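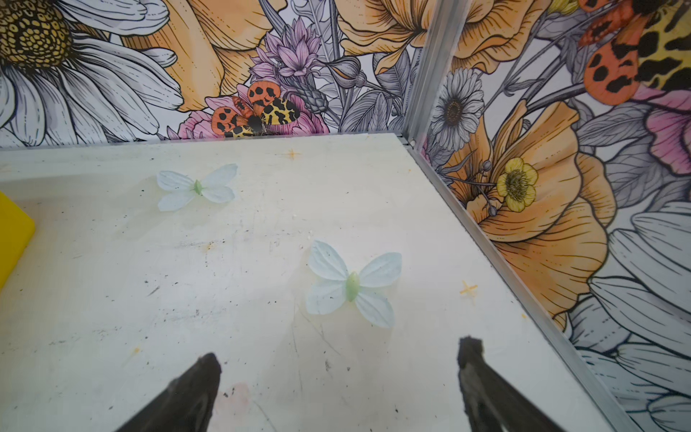 Issue 24, page 3

20th July
By Jayson Umali

Butterfly week at robot club! The challenge is simple to explain and a pain to do: pick up a fabric butterfly without squashing its wings. We've got two pale ones out on the table, with the flower mural behind them (I love that tiger moth above the pink flower), and every team gets 10 tries.

My team is Plulico and we keep arguing over where to grab. I say go for the little green body. Sajib Roy wants to pinch a wing near the middle and lift slowly, and so far he's ahead of me, which I'm not thrilled about. Closing speed is the other headache. Ours was set way too fast in June and I never changed it, oops.

Team Teltier goes next. Bring your notebooks, and please save your code before you leave!

Comments

Karex_fan: Wing grab all the way.

Sajib: Told you, Jayson.

Mrs. Biswas: Are parents welcome to watch?

Jayson: Yes, come on in!

Last updated 20 minutes after posting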